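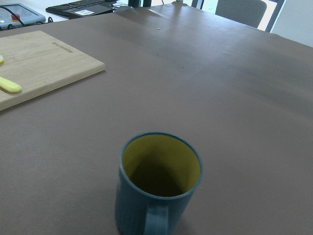
From: Marleny Castaño
Date: 11/06/2018
Subject: Re: [choir] Sore throats and the Podham concert

Hi all,

Thérèse Zacharias wrote:

> Is anybody else hoarse after the last two rehearsals? I was fine
> until the Lernberg piece and then by the second page I had nothing
> left up top. Should I skip next time, or come and mouth along?
> Also, does anyone know if we're wearing black or the green scarves?

Oh Thérèse, yes, me too! I croaked my way through the whole weekend and my sister kept hanging up on me because she thought I was a wrong number. Please come anyway and just sit with your music and a pencil. I did that for most of October when I had that cold, and I learned the alto line better than I ever have by singing it (bar 68 finally makes sense to me – we hold, the tenors move).

I think part of the trouble is that we go straight into the loud stuff. Arnulfo used to give us a good long hum first, and I miss it. Could we ask for that back? 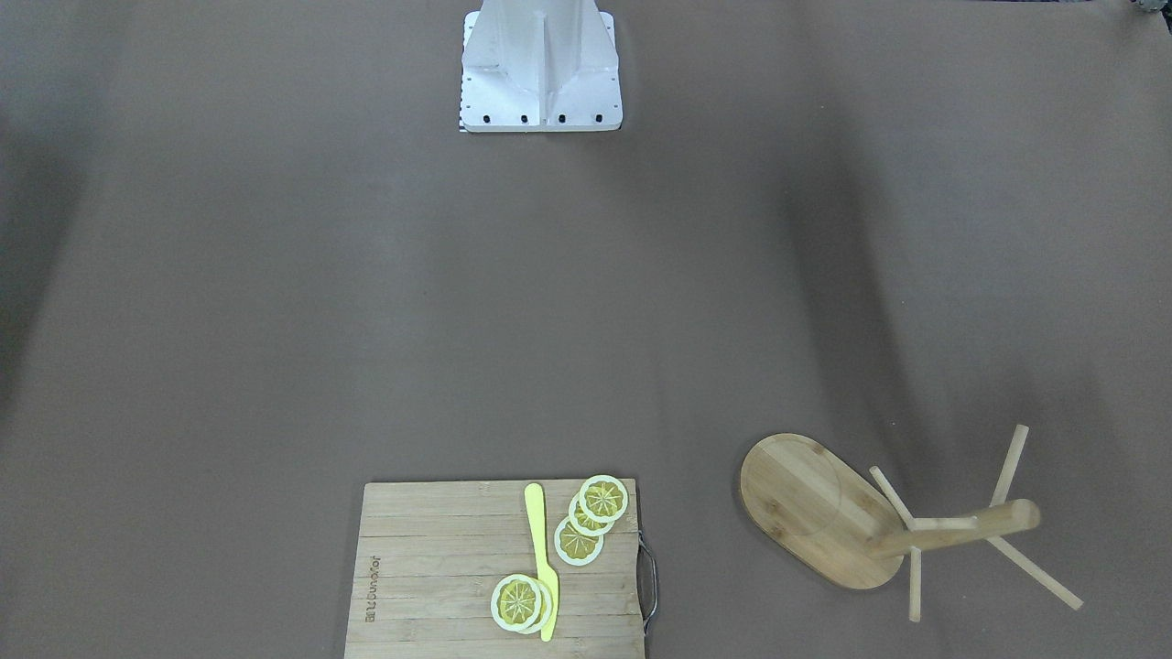 As for drinks, I've given up on the honey and lemon. Plain warm water works fine for me, and I stay away from those menthol drops, which dry me out something awful. Guadalupe swears by pineapple juice, so ask her, but I can't stand the stuff.

Scarves: green, unless Abelardo has changed his mind again. I have two spares if anyone's lost theirs.

One more thing – the church hall in Podham has 162 seats and we've sold 52 tickets so far, so if you still have a bunch in your purse like I do, get them out to the neighbors!

Feel better, and see you at rehearsal,
Marleny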